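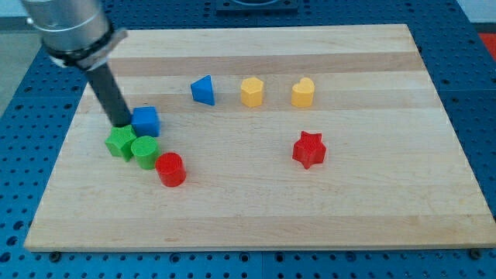 How long did the arm take to build?

Two winters of evenings and one long stretch in September when the shop was slow. The mechanical side went quickly. Most of the time went into wiring, then into rewiring after the first harness turned out too short for the wrist to make a full turn.

Where is it?

In the back bay of the Clekatbridge shared workshop, past the lathe. Members can look at it any time. If you want to run it, book the bay first and read the sheet on the door.

What is the project called?

Cloment. The controller box has its own name, Bedoya, which is what you will see on the network when you connect. The older controller was called Nerkness and is now a parts bin. If a page in the wiki still mentions Nerkness, the page is out of date.

What does it do?

Pushing, mostly. The current job is moving small plastic shapes around on a wooden cutting board with a rod. You give it a target, such as getting the red star next to the yellow heart, and it tries to get there by nudging. The colors are red, green, blue and yellow, and the shapes include cylinders, a cube and a triangle.

Why a rod and no gripper?

A rod has no moving parts. We went through two homemade grippers before this and spent more time fixing fingers than running the arm. Pushing is also harder to get right than it looks, so there is plenty to work on. A block pushed off center spins, and the round ones like to slide away from the tip.

Can I print my own blocks?

Sure. The files are in the shared folder under "shapes". Use PLA with a 0.2 mm layer height and leave the surfaces as they come off the printer. Sanded blocks slide too easily and the settings have to be changed for them. Please keep to the four colors, as the color thresholds were set by hand and orange gets read as red about half the time.

Why a cutting board?

It was flat and cheap, and it can be swapped when it gets scratched up. We tried a sheet of acrylic and got glare from the overhead lights. Wipe the board with a dry cloth only. Oil changes how the blocks move.

What is the blue table with the holes?

A fixture table. The hole grid makes it easy to put things back where they were after somebody needs the space. Don't drill new holes in it and don't use it as a workbench.

How accurate is it?

Good enough to put the tip beside a block without knocking it over. It is less good near the far corners of the board, where the arm is stretched out and sags a little. Calibration helps but does not cure it.

How do I calibrate?

1. Clear the board.
2. Home the arm from the Bedoya menu.
3. Lower the rod in slow mode until it just touches a slip of paper on the board.
4. Save that height, then raise the rod before you move sideways.
5. Repeat at each corner.

Allow 23 minutes the first time. If the height at one corner is far from the others, check that the board is sitting flat before you save anything.

It stopped with error 202. What now?

That is the soft force limit. The rod has pressed into something, usually the board. Hit the stop button, raise the arm by hand control and home it again. Don't raise the limit to make the message go away.

And error 17?

Lost connection to the controller. Check the network cable at the wall end first - that connector has a broken clip.

What did it cost?

We spent $776 on electronics and hardware, not counting the arm itself, which was bought used, or the table, which the shop already had.

Can kids use it?

With an adult member at the stop button, yes. Hands stay off the board while the arm is powered. Blocks get reset between runs with the arm paused and raised.

Who do I ask about the rest?

Denise Rudd looks after the bay and the code. Leave a note in the project log with the time of your run and what the screen said. Messages with only "it broke" go to the bottom of the pile.

Page last updated December 27, 2018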